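Switch sorting, bench 4
September 2022

Started on the pushbutton spares from the Savchuk panels. Lesia Hladun wants them sorted into trays before the Breleck job takes over the bench. The stores sheet has them all under one line, 1507, which is no help when you need a particular colour of cap. Plan is one tray per function: green tray for start and general purpose, yellow tray for anything that stops or resets. Blocks stay on the switches for now.
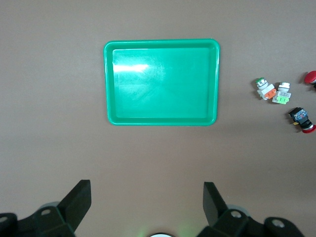

Do we sort by cap colour or by contact block?
By cap. The block can be swapped at the bench with a small screwdriver, and whoever comes looking will ask for a green one or a white one. Block type goes on the tag.

Tags are the old Plista cardboard ones, roughly 50 left in the drawer. Write in pencil, the marker smudges. Continuity check on each switch before it gets a tag, pressed and released, and anything that reads odd goes in the scrap tin with a note.
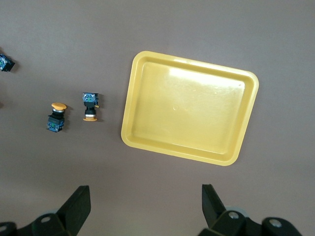

Cudadholm rang again about their reset station and still want a mushroom head. I told them to send the cutout size first. The yellow-orange one beside the yellow tray has the wide, flat cap they described, and its block is blue and black, so check the terminal markings against their drawing before promising it. If it doesn't suit, there may be more in cupboard 44.

Still to do: tags for the yellow tray, new line numbers for Lesia, find the good meter leads.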